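Frequently asked questions – Sirkura practice environment for two-armed mobile robots

We collected on this page the questions which customers send us most often before they order, and also some which come in the first weeks of use. If your question is not answered, please write to the support desk at Wosteo and we will try to reply within two working days.

Last revised: December 12, 2021

BEFORE YOU ORDER

What is Sirkura?

Sirkura is a software package with simulated buildings. You load your robot model into one of the buildings and you drive it, plan with it or train a controller with it, before the real machine moves one metre. It is made for mobile robots with one or two arms. We do not sell robots and we do not rent them.

Which buildings are included?

The basic licence contains 17 interiors. Most are homes and offices, and there is also a small group of passages, landings and service areas, which we call the Clandau set. The names of the rooms are only for our own order, you can change them in your project.

Can I bring my own robot model?

Yes. We accept the usual description formats. Please check that the joint limits and the collision shapes are present in the file, and not only the visual meshes. A model without collision shapes will load without any warning, and then the arms go through the walls. This is the most frequent support request we have, so we write it here and also in the installation guide.

How strong must my computer be?

A normal desktop with a separate graphics card is enough for one robot with its cameras. Without a graphics card you can still run the physics, but the camera pictures will come slowly. For training with many copies of a room you will want a server, and we can advise you on the size.

LICENCE AND PRICE

How much does it cost?

The yearly licence for one workplace is 600 euro, without tax. It includes the updates and the support by e-mail. Universities can ask for the teaching licence, which has a lower price and the same content, but no commercial use.

Can I try it first?

There is a trial of 3 weeks. You get two homes and one passage of the Clandau set. The trial does not stop your work in the middle of a run, it only refuses to start a new one when the time is over.

Can I move the licence to another computer?

Yes, from the account page. Release it first on the old computer. If the old computer is broken and cannot release it, write to us.

WORKING WITH THE ROOMS

Are the dimensions realistic?

We take doors, steps and corridors from building plans, so the widths are the ones which you would meet in a real house. Furniture is measured by hand. Small objects like cups may differ by a few millimetres. If your task depends on such a difference, please measure your own object and import it.

Why does my planner fail in a passage where the robot clearly fits?

In most cases the base fits but the arms do not. Many planners calculate with the base footprint only, and an arm that is stretched forward is then simply ignored. Set the arm pose before you start the base planner, or switch on the option "whole body footprint". The planning will be slower with this option, but in tight places we recommend it.

Can I change the walls and the floor?

You can change the colour, the texture and the amount of light. The geometry of the supplied rooms is locked in the basic licence. With the Barrientos extension you can also move walls, and you can save the changed room under a new name.

Why are there rooms with almost no furniture?

They are meant for camera and navigation work. In a furnished kitchen there is always something which helps the robot to know where it is. In a plain corridor there are large surfaces of one colour and few corners, and localisation becomes much more difficult. Several customers told us that their software worked well in all our homes and got lost in the first corridor.

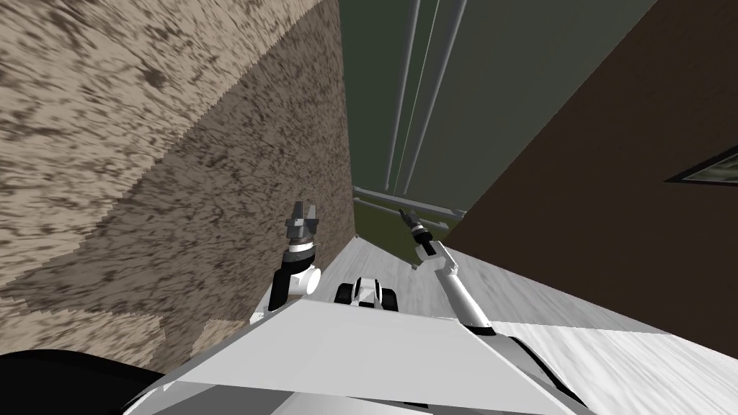 What does the robot's own camera see, and can I rely on it for narrow places?

The camera view is rendered from the position which you define in your model file, with the lens values which you give. The body and the arms of the robot are drawn too, so you will notice early if they cover something you need. In the passage shown here, between a speckled beige wall and a smooth dark brown one, the base of the left arm hides a piece of the floor, and the gripper of the right arm lies in front of the olive-green panel under the railing. A detector which looks for the railing must learn to live with this. You can move the camera in the settings, or fold the arms lower, and compare the two views before you decide anything on the hardware.

The walls look tilted in my camera picture. Is it an error?

No. When a camera is pitched up or down, vertical edges come together on one side of the picture, in the simulation as in reality. If you need straight verticals, set the pitch to zero or correct the picture afterwards.

SUPPORT

Do you offer training?

Yes, a course of one day, online or at your site. It is given by Sebastián Pereyra, who also wrote the larger part of the manual. Please bring your own robot model, the afternoon is used only for this. The next dates are published on the account page.

How do I report a fault?

Send the log file, the name of the room and the start pose of the robot. With these we can usually repeat the fault on our side. Screenshots are welcome, but please do not send them without the log.

Is the version from October still supported?

Yes, until the next main version comes out. Projects saved with it open in the present version without conversion. The other direction is not possible, so keep a copy if a colleague still works with the older one.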